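So the table is finally in the house, and I have opinions about it.

For those of you who are new, I spent most of the winter eating dinner off a folding card table that wobbled if you looked at it. I cut fabric on the floor. I did my taxes on the ironing board. My knees are not what they were, and in March I got up from pinning a quilt back, heard something click, and decided that was enough of that.

I looked at a lot of tables. Too many! Dark walnut was out right away, because we had a dark one growing up and my mother chased dust across it every single day of my childhood. White was out because I drink tea and I know myself. Glass, no. (Roscoe Szabo, my neighbor, has a glass one and he's very proud of it, and I can't put a mug down over there without wincing.) What I wanted was pale wood with the grain showing, something that would make the back room feel less like a cave in the afternoon.

I found mine through Siriporn Wattanapong, who was clearing out her sewing studio and wanted $200 for it. I offered her the 200 and a jar of plum jam, and she took both. Her cousin Montri drove it over in his van at 8 in the morning, when I was still in my robe, and we got it through the back door on the third try after taking the legs off. I have since found one of the bolts in my slipper. 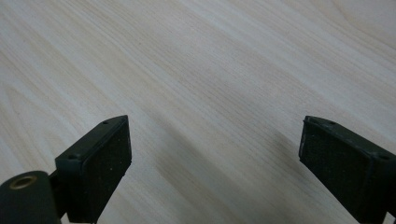

I keep running my hand over it when I walk by. The grain has those long wavy lines that close up into loops here and there, like a map of some hills, and the color shifts from cream to a warmer tan depending on which streak you're looking at. A friend asked me if it was solid or veneer and I had to say I don't know. Siriporn didn't know either. It doesn't bother me, although it does mean I won't be going at it with sandpaper until I find out.

I'm wiping it down with a barely damp cloth and then a dry one, always along the grain. Chaiwat Onsri at the hardware store tried to sell me a polish and I nearly bought it, but he admitted he doesn't use it at home, so I spent the money on felt pads for the legs. If you've had a light table for years and have a way of getting tea rings out, please tell me now, before I need it.

The big question is what lives on it. My rule so far is that everything comes off at night. Scissors, mail, the pincushion, the library books, all of it goes in the wicker tray and the tray goes on the shelf. I've kept it up for 22 days and I'm a little smug about it — my sister gives me until summer.

The quilt is going much better too. I can lay out a whole row at once and walk around it, and pale fabric doesn't glare back at me the way it did on the old rug. I've got 337 squares cut and a shoebox of scraps I can't bring myself to throw out. Next job is a lamp for the far corner, something that clamps on with a soft pad so it doesn't leave a dent. After that, chairs. I'm still using two from the porch and one of them pinches.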